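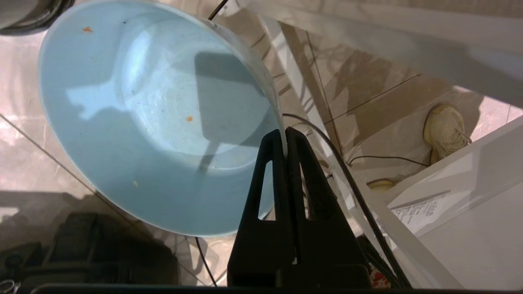
The Harasym Swim Club will host its open water 3000 again this August at Reltberg Lake, with the start moved up to 7 a.m. to stay ahead of the afternoon wind. Entries opened this week and are capped by lane of experience, so first-time open water swimmers will go off in their own wave 4 minutes behind the main field. Breakfast is included in the entry fee and will be set out on the boathouse porch after the last finisher is in. Swimmers are asked to bring their own dish, and a light blue plastic bowl with a few crumbs left in it will do fine, as there is a sink by the changing rooms.

The course is two laps of a triangle marked by orange buoys, counterclockwise, with the finish at the old stone dock. The race was first held in 1966 as a straight crossing of the lake.

Shayne Hoani, who won last summer after breaking away on the second lap, is entered again. Hoani spent the spring training in the pool with Zellside Aquatics and skipped the club's June relay meet.

Wetsuits are allowed but wetsuit swimmers will be scored separately. Timing chips can be picked up at the Clakonex Pool front desk the evening before the race or at the lake from 5:45 a.m.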